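Robot Handling of Soft Goods
Handout 4: Reading a vendor offer. Case: the Plitura two-arm cloth cell
Prepared by Rajeshwari Pillai; lab sections by Chandrasekhar Poojary
Revised 28/02/2023

Read before the session. Bring the offer sheet from Handout 3 and a copy of your own requirements table. The Joltska offer is covered next time and should not be mixed into these answers.

4.1 What is on offer

Plitura sells the cell as a tabletop unit with two arms, an enclosure, a controller and one year of support. The offer is split into a base price, an option for wrist cameras, and a service contract called Varma. The base price covers hardware and the teaching software. Task setup is not in the base price. It is quoted per task, and a "task" in the vendor's terms means one item type moved between two fixed places. Folding counts as a second task even when the item is the same.

Note the wording of the payload line. The figure is given at the flange, with no gripper mounted. For cloth this rarely limits anything, but for a full bin it does.

4.2 Why cloth is a hard test

A rigid part has a pose. A piece of cloth has a shape that changes with each contact, and most of it is hidden under itself. Three consequences for a buyer:

Grasp point. The vendor must state how a grasp point is chosen. "Highest point" is a common rule and works for clearing a pile. It does not find a corner or a hem.

Layer count. Two-finger grippers pinch whatever lies between the fingers. One layer and several layers can give nearly the same finger opening on thin fabric. Ask whether the gripper reports opening, force, or both.

Release. Fabric may stay caught on a finger after the gripper opens. Fraying and loose threads make this worse. Few offers mention release at all.

4.3 Acceptance terms

The draft contract calls for 30 consecutive transfers with no operator input. Jayanthi Fernandes, reviewing it for the course, marked two problems. The draft does not say who picks the test items, and it does not define a failed transfer. A cloth hanging over the bin rim could be scored either way.

Suggested replacement text:

"The buyer selects the items. Items are dropped, not placed, before each trial. A transfer is complete when no part of the item extends outside the bin. An operator touch of any kind ends the run."

Cycle time should be taken from gripper close to gripper open and listed for each trial. An average hides retries. In the vendor's log a retry is recorded as part of the same cycle, so a slow trial with several attempts looks like a slow trial with one.

4.4 Layout points to check on site

Reach overlap between the arms. A handover needs both wrists in the shared zone with room to turn.
Bin position. A bin at the far side of the table uses up reach and forces a low wrist angle over the rim.
Cable slack. External cables should clear the table through the full range of the wrist.
Contrast. Ask for trials with dark fabric as well as patterned fabric on the table surface in use.
Camera view when loaded. A wrist view can be mostly blocked by the item once it is gripped.

4.5 Service

Varma has two levels. The lower one covers parts only. The upper one adds remote help and a reply within 4 hours on working days. Neither covers finger pads, listed as wear items. Drakinow quotes the same pads separately, and you should compare both prices over the full contract term.

Exercise: rewrite the acceptance clause for a mixed load of dark and patterned cloth. One page. Hand in to Jayanthi Rai.
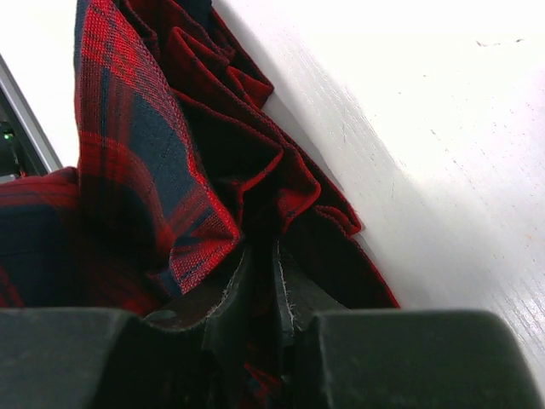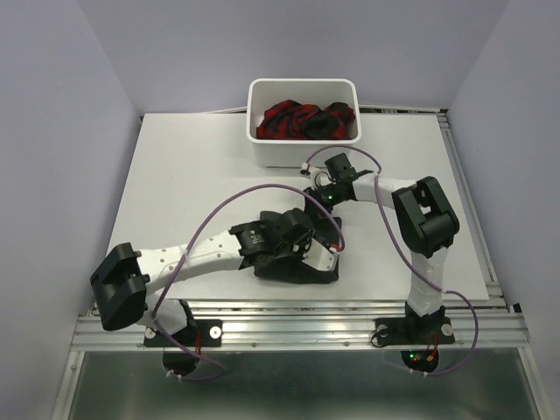 Fig. 4.1 (first) Plaid cloth held between the gripper fingers, wrist view. Fig. 4.2 (second) Two-arm cell with the bin at the far end of the table.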